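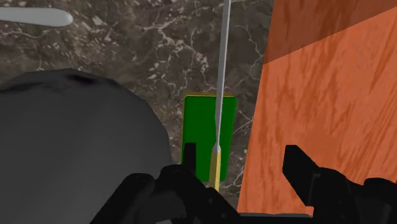
Brown and grey marble with pale veins, rendered.

Wanpen Kaewsai
Thread on dark marble for worktops, as I have been asked the same things by three clients since December. Notes on veins, acid, sealer and joints. Long.

First, the name. The stone trade calls a lot of things marble. True marble is limestone that has been recrystallised by heat and pressure. Many dark stones sold under the name are limestones that take a polish. For a kitchen the difference is small, as both are mostly calcite and both react with acid.

Pale veins in a dark stone are usually calcite that filled old fractures. A filled fracture can be sound. It can also be the line along which the slab breaks when two people carry it flat. Carry slabs on edge, always.

To check a vein, wet the slab and let it dry in the air. A tight vein dries with the stone beside it. An open one holds a dark line for longer. Mark those lines with wax crayon and keep them away from the sink and hob cut-outs.

Most heavily veined slabs come with a mesh glued to the back and resin in the face. This is normal practice. Ask which resin was used, and whether it yellows in sunlight. If the yard can't say, ask for an offcut and leave it on a south-facing windowsill for a season.

Acid. Lemon juice, vinegar, wine and most limescale removers will etch calcite. The mark is a loss of polish, so on dark stone it shows as a dull, lighter patch. Wiping it does nothing. It has to be re-polished.

Sealer does not stop etching. I will repeat that, as it is the most common complaint I get: sealer does not stop etching. It slows the uptake of oil and water, and that is all it is sold to do.

A honed finish hides etching better than a polished one. It also looks greyer, and the veins lose some contrast. People who chose the slab polished in the yard are often unhappy with it honed. Ask to see both, wet and dry.

Kitchen at Lalby, for reference. Tassanee Phetsri did the templating and I did the drawings. The run along the back wall needed one joint. We put it at the hob, where there was least stone to match, and turned the second piece so the veins ran on in the same direction.

They don't line up exactly. They can't, once the saw has taken its width out of the stone. What the eye picks up is a change of angle - a sideways shift of a few millimetres goes unnoticed.

Slab yards. Meesuk lets you stand the slabs up outside in daylight and will hold one for a deposit. Gatar has the bigger stock but photographs under warm lamps, and greys come out brown. Take a sheet of white paper with you and hold it against the stone.

Slab number 323 at Gatar looked charcoal on the website and was closer to umber in the yard. Nice stone. Wrong for that job.

Thickness. 3 cm for anything with an overhang. 2 cm is fine on a full carcass with a built-up front edge, and much easier to get up a staircase.

Cleaning: warm water, a pH-neutral soap, a soft cloth. Dry it afterwards if your water is hard, as the ring left by a glass on dark stone is often just limescale, and the usual cure for limescale is acid. See above.

Nikell have asked me to put the joint drawings up as a PDF. I'll add the link under this post once Tassanee has checked the dimensions.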